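Chapter 5
Budgeting for Handling Equipment

12 comments · 30 shares

The purchase price of a gripper is seldom its largest cost. At Kestdale, fingers, pads and spare parts took 51 percent of the first-year budget — training hours came next. This chapter sets out a 2-year plan covering purchase, upkeep and replacement. Hand-held tools are budgeted separately from fixed arms, and floor space is entered as a cost even when the room is shared with office work.
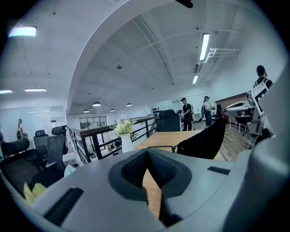 Msimang objects that shared space should be left out of the plan, as the rent is paid either way. Section 5.2 tests that view against the Dristside accounts.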